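**Bench notes, June 15, 2026 – small returns, table 2**

Carried on with the mice this morning, then the toy lock box, then the baskets.

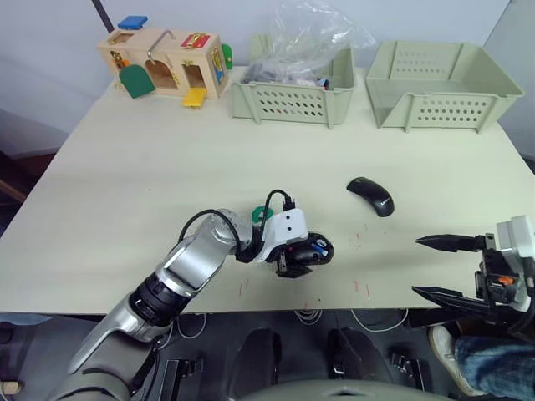
The mouse sheet still has two lines for what I think is one model. Ghazala Hayat entered the first batch in March under "wireless, black" and I entered mine under "mouse, black, small." I have merged them as line 379 and crossed out the other. If you have a printed copy of the old sheet, please throw it away.

Procedure for mice, as I did it today:

1. Battery out, cover back on. Batteries go in the jar, never loose in the drawer.
2. Wipe the shell with a barely damp cloth. Dry cloth for the underside.
3. Cotton swab around the wheel. Two if it is bad.
4. New battery, pair it with the Unddale laptop, move it on the gray pad for a minute, click left, right, wheel.
5. Label on the underside, clear of the sensor.

One failed on the right click. It registers if you press near the front edge and does nothing further back. I opened it and the switch looks fine to me, so I suspect the plastic above it. Put it aside with a note. Another paired on the third try and was good after that. I would pass it, but I wrote "slow to pair" on the label so the next person knows.

The tabletop has red marks on it, faint streaks mostly. I tried dish soap on the worst one and it got lighter but did not go. Rubbing alcohol next, on a corner first. Please don't use the scouring pad on the cream tops. We did that to table 1 and it has had a dull patch ever since.

**Lock box**

This is the wooden house with the little doors and latches and the handle over the top. It came back from the Chaudhry playgroup with a note saying "green door sticks." I worked the arched green door 40 times and it stuck on the first few and then less and less. I think there is paint build-up on the edge. Fine sandpaper, a couple of strokes, then try again before taking off more. I would leave the hinge alone.

The red latch plate is OK. The gold fastener on it turns freely and has no sharp edge that I could feel. The yellow flap drops open by itself if the box is tipped forward, so it needs either a tighter catch or a line on the card telling people. Asked Ghazala which she prefers. She said fix it, the card is too long already.

Wiped the outside only. The inside is bare light wood and I don't want it getting wet. The pictures on the panels should get a dry brush and nothing else – the last box like this lost half a picture to a wet sponge.

**Baskets**

The pale green one with the oval holes stays at this table for small returns. Dust collects in the holes along the front and a cloth won't reach it. An old toothbrush does. Asked Skondora for a price on more of the same and have the quote number, 2919, written inside the cupboard door. No answer yet on whether they still do the green.

Asel shelf is full. Anything finished goes to bin 942 until there is space.

**Next**

- alcohol on the red marks
- sand the green door, retest
- catch for the yellow flap
- look at the right-click mouse again with better light
- more small labels, we are on the last sheet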